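3.2 Table coverings and how long people stay seated

Fieldwork ran through February in the two Stitwood canteens and in homes on the Gumede side of town. 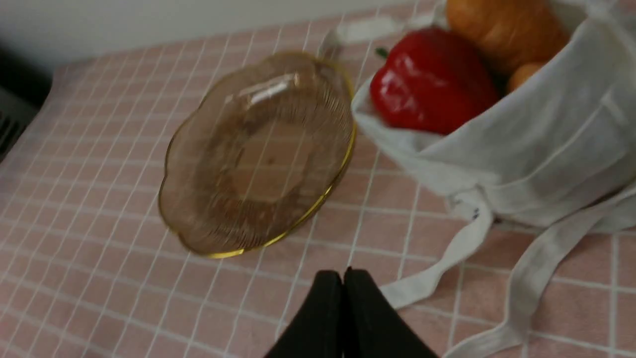 Figure 4. Checked cloth, pale pink with white lines, glass plate with scalloped edge.

Diners were logged from sitting down to standing up. 445 meals in all, 15 dropped for missing end times. Home meals logged by the households themselves, canteen meals by Stoica and Lazăr from a side table. Cloths were changed at the start of each week, never mid-week, so one bad day of weather could not fall on a single cloth only.

Main result is plain enough. People sat longer at covered tables than at bare ones, in both canteens and in most homes. Median gap 11 minutes at the evening meal, much smaller at noon. Pattern on the cloth made little diffrence – plain, striped and checked all came out close together. Frerichs expected checks to do better, on the grounds that they read as "home" to older diners. We did not find this, though the older group was small.

Two problems. First, canteen staff cleared plates more slowly from covered tables, for fear of spills, and a slow clearing keeps people in there seats. Cozma recoded the evening meals with clearing time taken out and the gap shrank but stayed. Second, households knew what the study was for. Ghiță's exit interviews suggest a few hosts made more of dinner in cloth weeks – dessert, coffee, a second coffee.

Noise was measured in the canteens only, see 3.3. Cost of washing is left to the discussion.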